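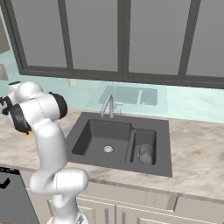
Robot Fault Reviewer, kitchen sim team (contract, part time)

Vastmont is looking for 3 people to start ASAP. Remote ok. Apply by Tue 4 January.

Short version – in November our arm policy started failing at the sink. Simulated kitchen, cup in the small basin, arm is supposed to get it out. In 200 runs the elbow hit the front of the counter 32 times, and the safety stop didn't trip on any of them. Same policy was about to go on the real arm at our Kinmont lab. It's on hold now and stays on hold until we know why.

What you'd do

Watch replays. 1063 episodes in the backlog, all kitchen, mostly sink and counter.
Tag the moment of first contact: elbow, wrist, fingers, faucet, divider between the basins.
Write two or three plain sentences on each failure. No essays please.
Flag anything where the stop should of fired and didn't. Those go straight to Mahfuz Seneviratne, same day.
Weekly call with the controls people, 45 min, cameras optional.

What we need

Some hands-on time with robot arms, real or simulated. School projects count.
Can read a joint torque plot, or willing to learn fast.
Patient. A lot of replays look the same until the last second.
Comfortable telling an engineer their fix didn't work.

Nice to have: incident reporting, machine guarding, any lab or shop floor safety work. Scripting helps but isnt required.

Pay and hours

Hourly, paid every two weeks. 15 to 20 hours a week, pick your own times. Contract runs until the backlog is done, may extend to the drawer and dishwasher tasks.

To apply

Send a resume and one paragraph on a machine failure you dealt with – what broke, how you found out, what you'd check first next time. Attention Ximena Pereyra, hiring desk. Questions about the work itself go to Bontu Tefera.

No recruiters.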